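Support ticket: Grarholm 1:6 figure, switch-out hand won't seat
Product: Grarholm, limited run of 200, number 33
Opened: 20/06/2024
Raised by: Lucyna Gajewski
Handled by: Grażyna Sobczak, Zestholm collector support
Status: Solved, left open for comments

Lucyna wrote:

Hello! First of all, I am over the moon with this figure. I've been after a Grarholm ever since the prototype did the rounds in December, and the paint on the face is even better than I'd hoped (the freckles!). The cloak hangs beautifully too.

My trouble is with the right hand. The relaxed one came out with no fuss, but the lantern-holding one stops short and leaves a gap at the cuff. I can turn it freely, so something is going in, just not far enough. I haven't forced it. The left side takes both of its hands perfectly. I've tried the lantern hand on the left wrist out of curiosity and it goes all the way home there, so I think the hand is fine and the arm is the fussy one.

Grażyna replied:

Hi Lucyna, what a lovely message to start on, and thank you for trying the hand on the other side before writing - it saves us a whole round of questions. It does sound like the socket. The Grarholm uses a push-fit peg with a small shoulder on it, and if there's paint sitting on the rim of the socket the shoulder catches before the peg is fully in.

Could you look straight down into the right wrist with a bright torch and tell me whether the rim looks grey or flesh-coloured? Bare plastic is grey.

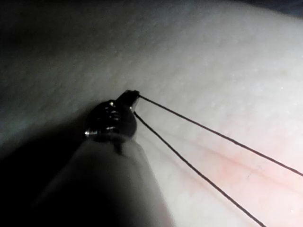 Gripper at the surface, close view.

Lucyna wrote:

Flesh-coloured, nearly all the way round! There's a little ridge of it on the thumb side. The left wrist is grey all over, so you've got it, I think. What can I use on it? I've got cotton buds, cocktail sticks, a hairdryer and a craft knife I'd really prefer to keep well away from him.

Grażyna replied:

Brilliant, that's our culprit. Leave the knife in the drawer. Please try this, in order:

1. Take the lantern out of the hand and put it somewhere safe. The handle is the thinnest part in the box.

2. Fold the sleeve back and hold it with a bit of soft thread. Please don't use tape on the cloak fabric, as it lifts the weathering.

3. Warm the wrist with the hairdryer on its lowest setting, held at arm's length, for 33 seconds. You want it warm to the touch and no more.

4. Run the blunt end of a cocktail stick around the inside of the rim. The ridge should come away as a little curl. Work towards the middle of the socket so you don't scratch the outside of the arm.
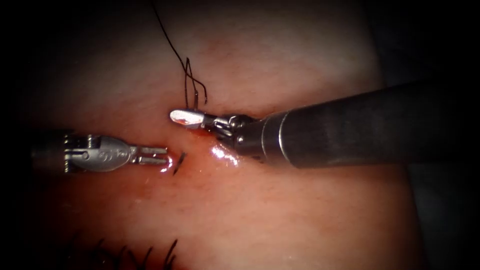
5. Wipe out the crumbs with a dry cotton bud. No nail varnish remover, please!

6. Let everything cool, then press the hand in straight, with your thumb on the palm. Don't hold it by the fingers.

If it still stops short, send me a note and I'll post a replacement forearm. We hold spares for the whole run.

Lucyna wrote:

It's in! I had to do steps 3 and 4 twice, as the thumb side was stubborn, but then it went in with a lovely soft click and there's no gap at all. He's standing on the shelf with his lantern up next to my old Ruangrit figure and they look as if they've always known each other. I'm thrilled.

One small extra question. Is the Trometham display base meant to fit the Grarholm's boots? The pegs look a touch wide.

Grażyna replied:

So pleased, and what a pair to have side by side! The Trometham base comes with 2 sets of pegs. The wide ones go in first at the factory and the narrow ones are in a paper packet under the tray, which is very easy to miss. Pull the wide ones straight up and swap them over. The narrow set is right for his boots.

I've added a note about the painted rim to the file for this run, and I'll leave the ticket open in case the hand loosens once you've swapped it a few more times.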